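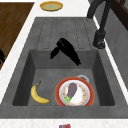

Ticket 556: slow drain, gurgling, and a smell I can't pin down
Opened 03/12/2025 by Meifang Lu
Status: closed
5 min read

Hi all, me again. I know I said in the last thread that the kitchen was finished and I was going to stop bothering everybody, but now the plumbing under it is acting up, so I'm keeping a log in the hope that one of you spots what I'm missing.

The setup: house on Edside, second floor, one basin with a drainboard. The trap is a plastic Vomier bottle trap, the kind with the cup you unscrew from the bottom. From there it goes into the wall, meets the dishwasher line somewhere, and heads down to the stack. Everything under the cabinet was new when we moved in. What's behind the wall is anybody's guess.

What it does: the water goes down fine for the first few seconds, then slows way down, then there's a big glug and the rest goes all at once. After that I get a whiff of something eggy. Worst in the evening, hardly there in the morning.

What I've tried so far:

Boiling water and dish soap. Nice and quick for one evening, then right back to the glug.

Took the cup off the trap. Put a bucket under it first (learned that one the hard way in the old apartment!). There was some gray gunk and a bread tie in there, but nothing that would block a pipe. Cleaned the cup, cleaned the washer, put it back hand tight. No leaks. No change either.

Plunger, with a wet rag stuffed in the overflow. Lots of noise, very satisfying, did nothing.

So that's where I was when I opened this.

Update 1

Liv Wikström asked if the bathroom sink gurgles too when I empty the kitchen one. Great question, because I'd never thought to check. I filled the basin, pulled the plug and ran down the hall like a crazy person. The bathroom was dead quiet. Then I did it the other way around and still nothing. She says that makes the main stack less likely and points at the kitchen branch, or at the vent for it if there is one.

Folke Midtbø thinks it's the dishwasher hose. His theory is that it sags behind the cabinet and holds dirty water, and that's the smell. I pulled the kickboard off and he's right that it sags. It was practically lying on the floor. I tied it up high under the countertop with a strap so it makes a proper loop before it comes down to the trap.

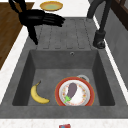
Drainboard end of the sink, with a yellow-rimmed plate on the counter behind.

Update 2

The smell is a lot better since the hose went up. I'd say it's nearly gone, though my husband claims he still gets it when the window is closed. He also claims to smell snow, so take that however you like. The glug is exactly the same.

Rented a hand auger from Gillitz. I took the whole trap off this time and went straight into the wall pipe. It ran in easily for a bit, then hit something soft at 5 feet. I cranked on it for what felt like forever and it came back with a wad of grease, the nasty waxy kind, plus coffee grounds. I don't put coffee grounds down the sink. I've asked around the house and it seems I'm the only one who doesn't.

Went in 2 more times until it came out clean, then put everything back together and ran hot water for 12 minutes. One slow drip at the wall nut. The washer was in upside down (the tapered side goes toward the joint, Tae-yang Byun had to tell me that over the phone while I lay on my back with a flashlight in my teeth). Flipped it, dry as a bone.

Update 3

Full basin test: it empties in one go, with a little swirl and a tiny burp right at the end. Bendik Løken says a little burp is normal with a bottle trap on a long run, and that if it ever gets worse I should look at adding an air admittance valve under the sink. He uses the Åberg one and likes it. There's room for it on the left side if I move the trash can, but I'm leaving that alone for now.

Things I'm doing differently: a mesh strainer in the drain, pans wiped with a paper towel before they get washed, and a very polite note on the coffee maker.

Closing this one. I'll reopen if the smell comes back when we have the whole family over in December and the dishwasher is going all day. Thanks so much, everybody, and Folke, I owe you a strap, I used the one you left in the garage.

Comments: 12
Shares: 2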